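Pre-Listing Walkthrough Checklist, with Comments
Koskela Court, Unit 5, Zindilport
Walked 2020-04-13

Comments go under each item, and thank you for bearing with me, I do tend to go on a bit when a place is this nice!

Front steps and handrail: OK
Solid all the way up. The third step has a chipped lip — please touch it up before showings begin.

Smoke and CO alarms: OK
All sounded on test. The one in the upstairs hall chirps a little late, so let's put in a fresh battery and be done with it.

Deck and railing: FIX
Gorgeous view over the harbor, and buyers will head straight out there and lean. Two balusters on the left wobble. No showings on the deck until they're screwed down tight.

Water heater (Zotton, 40 gal.): OK
Strapped and vented properly. The service sticker says August, which is fine by me.

Kitchen outlets: FIX
The GFCI beside the sink won't reset. Everything else in that lovely big kitchen tested good.

Square footage: CHECK
The old Dollside listing says 2,071 and the county card says 1,402. My guess is that somebody counted the basement, but please find out before we print a thing.

Paperwork: OPEN
Permit for the deck, lockbox form, and the seller's disclosure (page two still needs initials).
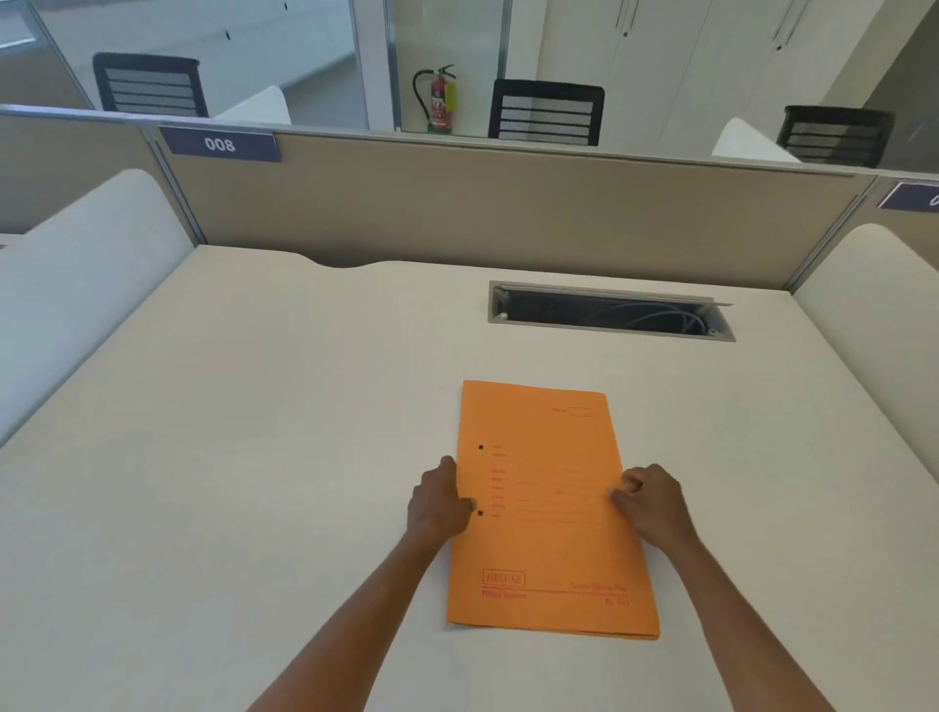
Orange file cover with the "File No." box at top right.

Garage door: OK
Reverses nicely on the block test. Opener code is changed.

Reinspect: deck, kitchen outlet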